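Zipper work goes to the arms at Bukine returns shed, bag crew gets new jobs

September 2023

The returns shed at Bukine has put two robot arms on its bag line, and the people who used to do that work are being moved over to grading and repairs. No layoffs, the company says. Hours stay the same for now.

Bukine takes in returned bags, pouches and cosmetic cases for a handful of online sellers, the biggest being Garrido. Every one has to be opened, looked into, closed again and sent to one of three places: back to stock, to the mending table, or out. Until August all of it was done by hand, start to finish. In the first full week of counting this summer the line took in 2,326 pieces.

The opening and closing was the part people complained about. Small rings, stiff sliders, same pinch of thumb and finger all shift long. Sore hands came up at nearly every staff meeting this year, according to minutes pinned up in the break room, and 2 people had already asked to be moved off the line before the arms were even mentioned.

The arms come from Brernex, a small outfit that leases them by the month. Each has a two-finger gripper and a camera down by the wrist, with another camera watching the table. Bukine wouldn't say what the lease costs. It did say the contract can be ended with four weeks notice on either side, which the staff asked for.

What changes on the floor:

Line staff, 25 in all over both shifts, no longer work zippers as there main task. They do still step in when an arm gives up on a bag. When that happens a light goes on over the station and whoever is closest walks over. Early on that was a lot of walking. Less now, but people on the late shift say it still breaks up other work and they want it written into somebody's job, not left to whoever is nearest.

Grading is now a job of its own. Used to be you graded as you went, quick look and toss it in a bin. Now graders sit at a bench with good light and check for scuffs, stains, bad stitching, loose linings. Slower per bag and pickier. Garrido has asked for that for a while, having had too many marked bags go back out as new.

The mending table goes from one seat to four. Training for the extra seats began in August and runs until everyone who signed up has had a turn. Pay for the mending seats is a step higher than line pay. Grading is not, and that is a sore point. Staff reps have asked for the two to be set level and expect an answer before the holiday rush.

Breaks are a smaller gripe. On the old line everyone stopped together. With the arms running through, breaks are staggered, and several people said they miss the company more than they mind the machines. Management says it will try going back to one shared lunch on the early shift, and see.

Pace is the other worry. The arms keep a log, every piece and every try. Staff wanted to know if the same log would be used to rate the people stepping in to help. Bukine put it in writing that it would not. The letter is up next to the time clock.

Soft bags are the hard ones, any line worker will tell you. A stiff box sits still. A soft one sags and slides, the pull flops to one side, and the strap gets in the way. Clear pouches give the cameras trouble too, so staff say. Some come through with a ring on the slider, which helps.
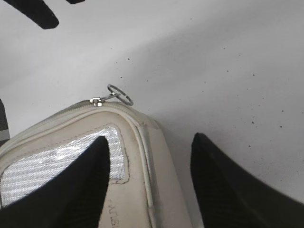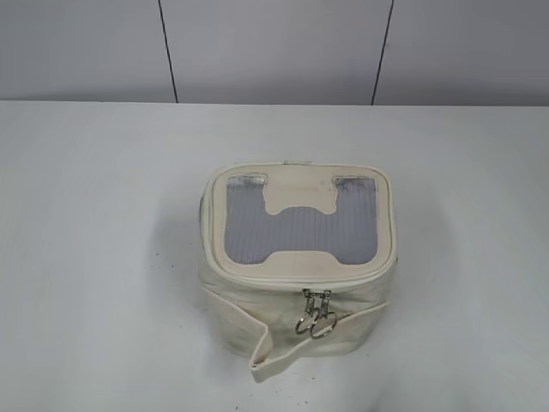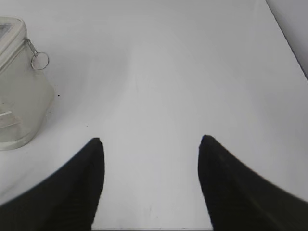
Zippered bags on the white work tables. All of them have a metal ring on the pull.

A second site, the Gidano warehouse across the river, is watching to see how it goes. It handles shoes mostly, so laces and boxes, and workers there have been told nothing is decided. A few of them came over to Bukine on a Friday to look round and talk to the line crew with no managers in the room. They left with a list of things to ask for up front, the notice period and the letter about the log both on it.

Bukine plans to review the set up after the holidays. On the list for that: who answers the light, pay for graders, whether a third arm is worth having. Staff will get there own page in the review, unsigned if they like. Forms are in the break room already, and the box is by the door.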